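Clenow Arm Owners > Setup and Maintenance > Gripper stops short of the table after reinstall

plumbbob26
Posted in August, edited once because I can't spell "flange"

Same arm, same sim room, same dining table I've been using since spring. I reinstalled the controller software and now every downward move ends early. The fingers open fine, point down fine, and then park above the wood like they're waiting to be introduced. Error log says nothing. It's a very polite failure.

Settings are all from my backup. Offset along the tool axis is 36 mm, which is what it has always been. Cell is built from the Arnport room pack if that matters.

Rozīte_fan
Has always been 36 since when? If you pulled the new gripper model with the reinstall, the fingers may have a different length from the ones you measured. The arm doesn't know what you meant. It knows what you typed.

plumbbob26
Since I typed it. Point taken. Going to go look at the model file.

gantry_gus
It's not the offset. I'd bet lunch on it. Check the collision padding first. Fresh install puts it back to default and the default was chosen by somebody who was once hurt by a table. The planner sees the tabletop as fatter than it is and stops where the fat part starts.

Rozīte_fan
Padding would throw a warning.

gantry_gus
Padding would throw a warning in 1586 and later. Before that it just stops and lets you feel bad about yourself. Which build is he on?

plumbbob26
1586. So I should be getting the warning, and I'm not, so Rozīte_fan is ahead on points.

Birutė Paju
You can settle this without the shouting. Take everything off the plan, command the tip to a known height over bare floor, and read the height back from the sim itself, not from the controller. If the two disagree by a fixed amount wherever you go, it's the tool offset. If they only disagree near the table, it's padding. Do it at 10 percent speed so you can stop it.

Also, your backup probably restored the tool table but not which tool is selected. Mine did exactly this. I spent an evening driving a gripper with the numbers for a suction cup.

gantry_gus
Nobody was shouting.

plumbbob26
OK. Did the floor test. Fixed difference, 26 mm, everywhere I tried. Selected tool was number 1. My gripper is number 2. I would like the last two evenings back.

Switched it over, restarted, and took a grab at the approach pose before letting it go any lower:

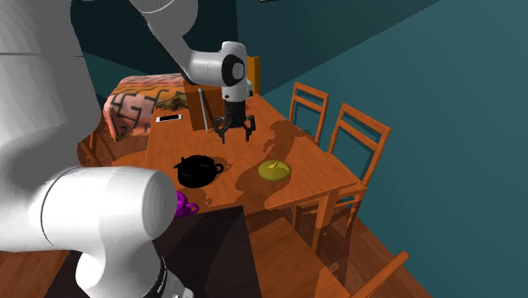 Approach pose over the back half of the table, tool 2 selected, fingers open.

Rozīte_fan
There's still a gap under the fingers. Is that the pose or the problem?

plumbbob26
That's the pose. I put the approach height there on purpose. The next move down is the one that used to quit early, and it now goes to where I tell it. Ran it over 10 times to be sure, then once more out of spite.

gantry_gus
Fine. I still say look at your padding. With a pot on the table you want to know what that number is before the elbow finds out for you.

Rozīte_fan
For once I agree with gus. Mark the time, 11:40 pm.

Birutė Paju
Put the tool number in your startup script so it gets set on every launch. And save the tool table under a name with the build in it. The Flulusside importer will happily overwrite one called "default" and tell you it went well.

plumbbob26
Mine was called "default". Renaming it now.

gantry_gus
What did you end up with for the padding?

plumbbob26
Haven't looked yet. Tomorrow.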